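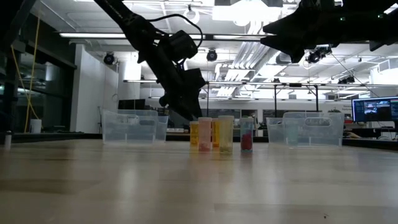 I started pricing our second bench in September with one number in my head, the cost of two arms, and I was so proud of that number! Then Sieglinde Engelhardt, my budget person at Skolstead, asked what the arms were going to be bolted to. Oh dear.

So now I plan from the floor up. Table first, then the frame around it, then power and cable runs, and only after that the arms. The Strömberg quote looked high until I saw that mounting was included. The one from Modness was cheaper by a mile, but the grippers were listed on a separate page (sneaky – I nearly missed it).

And please, budget for the boring stuff. I set aside some 900 dollars for bins, vials, clamps, spare cable and a desk to put the monitor on, and I'd do it again. Little vials in different colors cost next to nothing, and clear bins make sorting jobs easy to check from across the room.
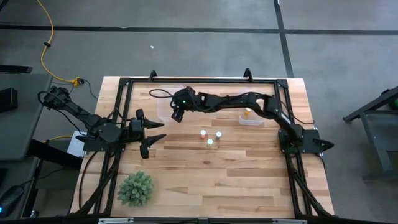

Should you buy both arms at once?
If you want them sharing a table, I would. Buy the pair, on the same order, and get the delivery date in writing. Adding the second one later means paying for setup again, and my quote for that was painful.

Léonie Deschamps over at Pumex split hers across 2 budget years and spent a whole Saturday realigning the frame. She's still a little grumpy when I bring it up.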